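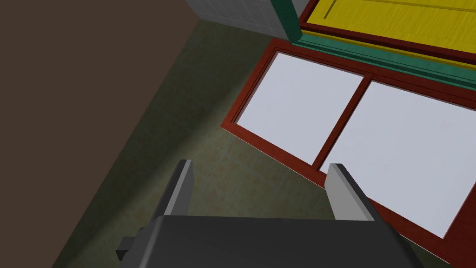
I spent three hours at the Prondbridge open day trying Storkero, their simulator for two-armed home robots, and I'd go back tomorrow!

Sayaka Wada ran the demo and let us switch views whenever we liked.
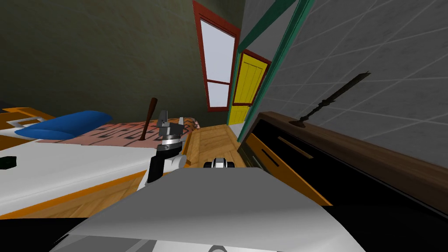
Bedroom level, with the bat on the bed.

The menus took me a while, and resets are slow.

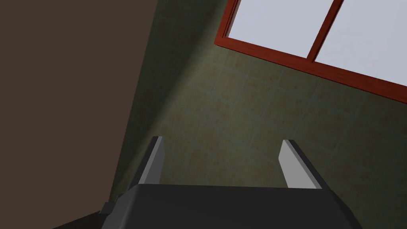 Storkero's wrist view won me over. You steer by what's near the hand, and with the fingers wide apart and a red-brown window off to the right, I always had my bearings.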